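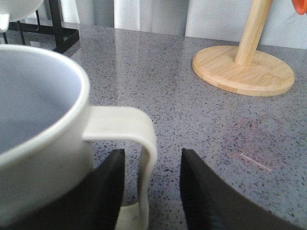 Where should the office mugs live?
Next to the kettle and within reach of the milk, on something that lets them drain.

Speaker notes, Friday, kitchen talk, 20 minutes. Slow down. Waltraud says I gallop.

Opening. Good morning. I was asked to speak about shared kitchens, and I said yes before I'd heard the other topics. Pause for Arsen to laugh. If he doesn't, carry on.

Point one, handles. Pick a mug for its handle and forget the slogan. A flat, squared one gives you something to hang on to, and it shows every grey smudge left by every thumb in the building. Wipe the handle as well as the inside. This is apparently news on the second floor at Stukanthorpe.

Tell the Aravena story (149 mugs, 151 staff, one very tense May). Keep it short. Leave out Hubert's name if he's in the room.
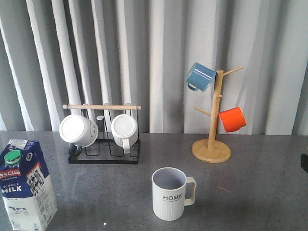

Photo: Veronika Berchtold

Point two, the rack. Black wire, a bit of pale wood along the top, mugs hung upside down. It takes up hardly any counter and it ends the leaning tower by the sink. A plain white mug and a ribbed one can share it without a meeting.

Point three, milk. Whole milk, green cap, standing out on the counter. Ask the room who puts it back. Wait. Enjoy the silence. Then mention the fridge.

Point four, speckled worktops. Lovely, and they hide crumbs until June. Run a hand over them before you call them clean.

If time is short, drop point four. Kianoush has the sandwiches at 2 and will not wait for me.

Questions. Someone will ask about dishwashers. Refer them to Waltraud.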